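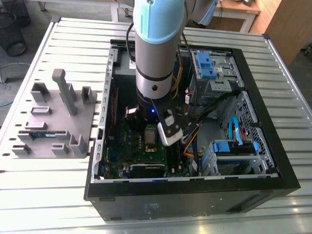 November, afternoon, Drikbridge bench notes

Back on the old desktops, and I am so happy to be back on them! The Tesau shelf is finally clear, so this is the first proper session with the black towers since the move. I had forgotten how much I like working on a case that lies on its side with the panel off. You get the whole layout at once, and once you have done a few of these you start reading them like a street map. On this one the drive cage is up in the corner with a bright blue latch on top, and the hard drive bay further down has a blue clip at its left end, so you know where to put your fingers before you have even thought about it. I love a case that does that. Whoever picked blue for the parts you are meant to touch deserves a raise.

Unit is 3397 in the book. Keep that number on the bag of screws as well, please. We had two bags with no number last month and I spent most of a lunch break matching threads.

Order of work I want to try this time, written down so we can argue about it later:

Drive out first. On the last batch I started with the memory, and I was reaching across the drive cables the whole time with my sleeve catching on everything. Drive first opens up that whole side. Unplug at the drive end, leave the cable sitting in the case, deal with it at the end.

Then the expansion card. Screw or latch at the bracket, then straight up, both hands, no rocking from side to side. Long cards want to come up at one end before the other and that's how you chew up a slot. (I have chewed up a slot. It was a good slot.)

Memory after that. Open both clips all the way before touching the module.

Power supply last, with all its wiring. This is the part I changed my mind about. I used to pull the supply early because it's big and it feels like progress, but then you have the full bundle of yellow and black leads coming along with it, catching on whatever is still in the case. With the rest already out, the bundle lifts clear in one go. Much nicer.

Motherboard stays in until the bench is clear. Nine times out of ten we want to test it in place anyway.

Notes on cables

SATA first. The light blue one in this tower takes a nice easy curve down by the side cage and I want to put it back the same way. Somebody thought about that bend. When we rebuild, people (me) tend to pull the cable tight and tuck it flat, and then the plug sits at an angle and works itself out over time. A loose curve is fine. A loose curve is good, even!

Little red and white wires: do not pull on them to see where they go. Follow them with a fingertip and write the header position in the book before unplugging. I drew the header on a scrap of card for the Coppens machines and taped it inside the lid of the parts box, and it has saved me every single time. Will do the same for these if the layout turns out to match across the batch.

Orange cable: check both ends and log it. I'm leaving it for tomorrow.

Bench

The slatted metal table is still my favorite surface in here. Dust drops through and so do washers, so there is now a sheet of cardboard on the floor under it. Please leave the cardboard there. It looks like trash and it is doing a real job.

The gray tray with the raised holders lives to the left of the case. I'd like to keep it there as standard. I work left to right on the board and it's good to have the tray on the side where I start.

Still want a better light. The Urkier lamp is bright enough but it throws a hard shadow into the deep end of the case, right where the power connectors are. Two smaller lamps, one from each side, might do it. Will try with the clip-on ones from the soldering corner before we spend anything.

Dust

Brush first, then air. I know air is more fun. Soft brush over the rear bracket too, all the little slots in the metal, since that's where the fluff packs in and then falls onto the board when you turn the case upright. Hold the fan still with a finger before you blow anything at it.

Numbers for the log

Batch is 12 towers, of which I want 4 stripped, cleaned and sorted before anyone starts a rebuild. That should give us enough parts to see which ones are worth testing. The small-parts order came in as well, a box of 1000 case screws, so there is no more excuse for putting a panel back on with two.

To do

Relabel the screw bags.
Second bin for drives that still need wiping, red lid, well away from the clean ones.
Find the long magnetic screwdriver. It was on the Coppens shelf and now it isn't.
Header sketch for this layout, tape it in the lid.
Ask about the clip-on lamps.

Picking up at the orange cable, 9:30 tomorrow.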